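Umberg Opens Its Isis Bathroom Range to the Smallest Room in the House

Wall-hung toilet, soft-square seat and 11 ways to stop arguing about the powder room
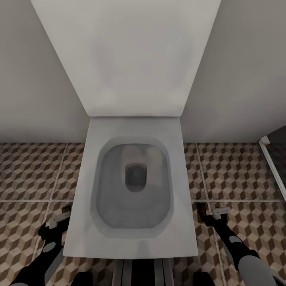
Rendering: wall-hung toilet with squared seat, lid raised.

September 24, 2024 – Umberg, the bathroom maker that has spent 20 years persuading people to care about drains, today announced that its Isis range will go on sale in a version for powder rooms, guest baths and the odd-shaped closet under the stairs that a real estate listing once called a "half bath."

The compact Isis range covers 11 pieces, among them a corner basin, a shallow vanity, a mirror cabinet and a towel rail that holds one towel and makes no promises about a second. All of them were drawn up for rooms where the door and the knees of the person inside have a history of meeting.

Umberg asked 711 of its customers this June what they would change about their smallest bathroom. The most popular answer was "the size." As walls remain outside the company's product line, the design team moved on to the second most popular answer, storage, and the third, which was a complaint about a previous owner's taste in wallpaper.

Storage now comes in the form of the Rollero, a slim cabinet on casters that slides into the gap beside the basin. It holds spare rolls, cleaning supplies and the magazines that guests pretend not to read. The casters lock, a feature added after the first samples proved a little too eager on older floors.

For the wallpaper, Umberg has teamed up with the tile studio Zeng on a set of 3 wall finishes: Oat, Slate and a green that the two companies could not agree on a name for and which will be sold as Green. The finishes come as large panels that go up over existing tile, so an owner can cover the dolphins of an earlier decade without first having to chip them off one by one.

Umberg says small bathrooms are often the last to be renovated and the first to be seen by visitors, an arrangement it considers unfair to everyone but the visitors. The new range is priced with that in mind. Pieces can be bought one at a time, and the vanity and mirror cabinet share the same width, so a room finished over several paydays should still look as if somebody had a plan.

The compact Isis range and the Rollero cabinet can be ordered now through Umberg showrooms and dealers. Zeng wall panels follow later in the year. Sample chips of all finishes, including Green, are free on request.

About Umberg
Umberg designs and sells basins, toilets, furniture and fittings for homes and small hotels. Its showrooms have working faucets, and visitors are asked to limit themselves to those.

Press contact
Umberg Press Office. High-resolution renderings and full measurements are available on request.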